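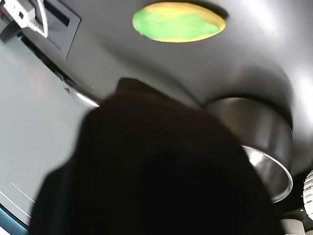
Speaker notes: Wrist view and table view in tidy-up tasks
February
By Sulastri Entili

1. Opening (keep it short)
Thank Glenys Bellamy for the slot. Say the question up front: does a policy need the overhead camera once it has a wrist camera? We thought the answer would be no. Leave the wrist view up while people find their seats. The finger fills a lot of it and that is normal for us.

2. What we collected
1,453 teleoperated episodes, all on the Siltis bench. Jordan Hebden and Glenys Hulme did most of the driving. Objects are cookware, bowls and toy food. Every episode has both views, synced. We held out 200 for testing and did not touch them until the Thursday runs.

3. Method
Same network, trained three times: wrist only, table only, both. No change to learning rate or batch size between them. Jamie Greenwood will get asked about augmentation, so point to the backup slide. In the "both" condition we drop one view at random during training. The rate is in the paper; don't read it out.

Switch to the table view now. Give people a few seconds. Mention that pan handles matter here: from above you can tell which way the handle points, and close up you often can't.
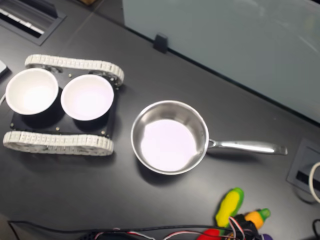 Table view: saucepan, two bowls on the tracked base, toy food at lower right.

4. Result
Both views: 68 percent success on the held-out set. Wrist only was lower, and most of its failures came before contact, during the approach. Table only reached the right object but closed in the wrong place. Say clearly that this is one bench and one arm. We have not repeated it at Fleddale.

5. Things that went wrong
Shiny steel. The metal rim throws highlights and the wrist-only model chased them. Cables on the table also confused the early Preda checkpoints. We retrained 4 of them, with no real change.

6. Questions likely to come up
Depth: not used.
Moving base: not tested, bowls only.
Data release: after the Sternness group finishes checking labels.

Skip section 5 if the chair gives the five-minute sign.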